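Counting the Silence: What Mention Volume Leaves Out of an Ad Campaign Report

2022-11-01

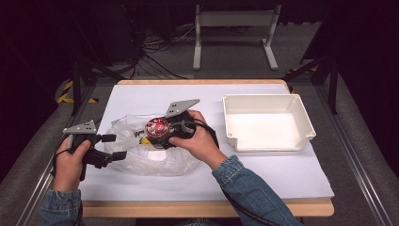
Mention volume is the oldest number in social listening and still the first one on most campaign reports. A tool collects every public post that contains a brand name, a product name or a campaign hashtag during a set window, and the total goes at the top of the page. The method is cheap and repeatable. It also mixes together several kinds of post that an advertiser would want to keep apart.

Kostdale, a snack maker with regional distribution, ran a 37-day campaign in March for its baked chip line. The agency, Gisler, bought video placements on three networks and set up tracking through Plusach, a listening service that sells access by the seat. The first report showed mentions up 127 percent against the previous period. The brand team passed the figure to its retail buyers the same afternoon.

A second pass sorted the posts by hand. The analysts drew a sample from each week and gave every post one of four labels: about the product, about the ad, about the company, or unrelated. Posts about the ad made up 65 percent of the sample. Posts about the product came to 11 percent. The rest was split between a delivery complaint that had been shared widely and accounts that used the hashtag to promote something else.

The automated sentiment score had not picked up the split. Plusach, like most services in its price range, scores each post on word choice and returns positive, negative or neutral. A post that calls an ad "sick" may land in either column. A post that quotes the slogan and adds nothing is usually scored as positive when the slogan itself contains positive words, and Kostdale's did. Gisler now removes the slogan text before scoring.

Baselines cause a second problem. The comparison period for the campaign was the 37 days before launch, a stretch in which the brand had posted very little. Any activity would have looked large beside it. Donunier, a beverage company that went through the same exercise a year earlier, compares each campaign with the matching weeks of the prior year and reports the two figures side by side. The growth numbers are smaller and move less from one report to the next.

There is also the matter of who is posting. A few busy accounts can produce a large share of the total, and a raw count treats their twentieth post the same as another person's first. Unique authors is a better measure and most tools offer it, though often two or three menus down. Gisler's revised template puts it on the first line, with mention volume below – in smaller type, at the client's request.

None of these changes ties the posts to sales. Kostdale's store data arrives monthly and is grouped by region, while the listening data is daily and carries a location for only a small part of the posts. The two sets can be laid over each other on a chart, but the overlap is too coarse to support a claim about cause. The company has asked its two largest retail accounts for weekly figures ahead of the next campaign. One has agreed.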